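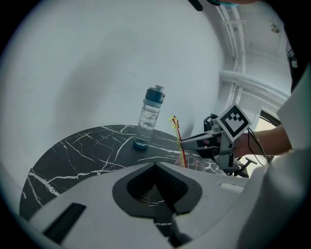
*Fan at the marble table, left gripper in the foreground, right one going in for the sticks.*

I have been looking after this pair of hand-held grippers since June, and I'd like it on record that I was told it would be "mostly wiping things down". Anastasia Makris told me that. She then went on leave and left me a box of spare screws, none of which fit.

The set is called Fan. Its sibling, Flamel, lives in the other room and never gives any trouble, so I have nothing to say about it. Fan drifts. You start the morning with both hands agreeing about where the table is, and by lunch the right one believes the table has moved to Jeranbridge.

For weeks I blamed the software, as you do. I recalibrated so often that I could do it with a sandwich in one hand. Then I gave the marker on the right gripper a gentle push with my thumb and felt it give. Only slightly, the way a loose tooth does, but the whole business depends on that black-and-white square staying put, and mine was quietly waving at people.

The fix, in case you have inherited a Fan of your own:

- Unplug the cable first. I know. Unplug it anyway.
- Take the marker off completely. Tightening it where it sits just pinches the bend in.
- Clean both faces of the mount. Mine had old glue on one side and what I hope was old glue on the other.
- Put it back with fresh screws, a little at a time on each, and leave the threadlock for 24 hours. I left it for six the first time and had the pleasure of doing it twice.
- Recalibrate once. If you find yourself doing it again before tea, go back to the start.

While it was apart I also looked at the fingers. The pointed ones are lovely for thin stuff – sticks, wire, anything you'd lose down a sofa – and hopeless if the tips don't meet. I close them on a strip of paper and tug. If the paper slides out, the tips need setting again. There is a proper gauge for this, part 3155 in the Pikeo catalogue, and it costs 165 pounds, so paper it is.

The cable is next on my list. It hangs in a loop under the gripper, and every so often the loop finds something to catch on, usually a chair. I've tried a clip, which pulled, and tape, which let go. A longer sleeve up the forearm might do it, if I can find one that doesn't make the wearer look like they're recovering from something.

Anastasia is back next month. I've kept the wrong screws for her.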